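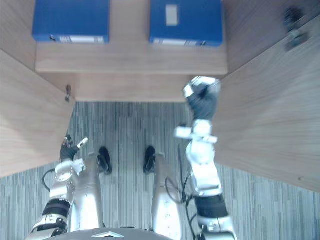 장갑

"오늘은 어느 손입니까?" 노르베르트 옐리네크가 물었다.

"둘 다입니다. 먼저 검은 장갑 손, 다음에 집게입니다."

나는 노트를 펴고 2018년 3월 3일이라고 썼다. 그 밑에 칸을 두 개 그렸다. 왼쪽 칸은 비크베르그의 손, 오른쪽 칸은 렐티어의 집게였다. 마인드컴 회사는 둘 중 하나만 사기로 하였고, 그 결정을 위한 보고서를 내가 쓰게 되었다. 나는 이 나라 말을 어른이 된 후에 배웠기 때문에 보고서를 쓸 때마다 사전을 옆에 둔다. '잡다'와 '쥐다'와 '집다'가 어떻게 다른지, 그때까지도 확실히 알지 못했다.

과제는 간단했다. 장 안의 선반에 파란 파일이 놓여 있다. 로봇은 그것을 꺼내야 한다. 미로슬라바 무리노바가 아니라 미로슬라바 무린이라고 불러 달라고 하는 우리 팀장은, 종이를 다룰 줄 모르는 손은 사무실에 필요가 없다고 했다. 그녀는 전에 기록 보관소에서 일했다. 파일을 꺼내는 소리만 듣고도 그 사람이 조심스러운지 아닌지 안다고 했다.

손가락이 있는 손은 보기에 좋았다. 그 손이 파일 밑으로 천천히 다가갈 때, 나는 왠지 숨을 참았다. 손가락은 선반 앞에서 오래 망설였다. 물론 망설인 것은 손이 아니라 제어기였다. 노르베르트가 화면을 보면서 지연 시간이 21밀리초라고 불러 주었고, 나는 왼쪽 칸에 그 숫자를 적었다.

"망설임이라고 쓰면 안 됩니까?" 내가 물었다.

"보고서에는 안 됩니다." 그가 대답했다. "그런데 맞는 말이기는 합니다."

점심 후에 우리는 손을 바꾸었다. 손목의 나사를 풀고 케이블을 다시 연결하는 일은 언제나 생각보다 오래 걸렸다. 노르베르트는 나사를 자기 모자 안에 모았다. 나는 장의 문을 양쪽 다 끝까지 열고, 파일의 라벨이 앞으로 오게 했는지 다시 확인했다. 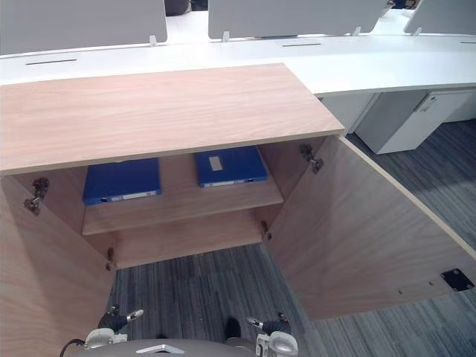 집게는 손가락보다 말이 적은 사람 같았다. 열리고, 닫히고, 그것뿐이었다. 나는 처음부터 집게를 좋아하지 않았는데, 그런 마음이 숫자에 들어가지 않도록 더 천천히 적었다. 가격표에는 집게가 2591유로, 손이 대략 3000유로라고 되어 있었다. 차이가 크지 않아서 오히려 결정이 어려웠다.

오후 늦게 팀장이 내려왔다. 그녀는 코트를 벗지 않은 채 장 앞에 서 있다가, 집게가 파일을 끌어내는 소리를 눈을 감고 들었다. 파일이 나무 위를 스치는 짧은 소리였다.

"다시 한번." 그녀가 말했다.

노르베르트가 파일을 제자리에 놓고 다시 시작 단추를 눌렀다. 같은 소리가 났다. 팀장은 고개를 조금 기울였다.

"이쪽은 파일을 무서워하지 않네요. 아까 그 손은요?"

"무서워하는 것 같았습니다." 나는 그렇게 대답하고 곧 부끄러워졌다. 기술자가 할 대답이 아니었다.

그런데 팀장은 웃지 않았다. 그녀는 처음 보관소에 들어갔을 때 이야기를 했다. 팔월이었고, 창문이 없는 방이었고, 오래된 서류가 손에서 부서질까 봐 한 시간 동안 아무것도 만지지 못했다고 했다. 선배인 스베토자르 할라스가 와서 그녀의 손을 잡아 종이 위에 올려 주었다. 그다음부터는 괜찮았다고 했다.

"그 손은 가르치면 됩니까?" 그녀가 물었다.

노르베르트가 나를 보았다. 나는 노트의 왼쪽 칸을 보았다. 21이라는 숫자 옆에 내가 연필로 작게 '망설임'이라고 써 놓은 것이 그대로 있었다. 지우려고 했던 것을 잊고 있었다.

"시간을 주시면 해 보겠습니다."

"그러면 내일은 다시 그 손으로 합시다."

팀장이 올라간 후 노르베르트는 모자에서 나사를 꺼내 하나씩 책상에 놓았다. 나는 사전을 펴서 '쥐다'를 찾았고, 설명을 다 읽은 다음 그에게 드라이버를 건네주었다.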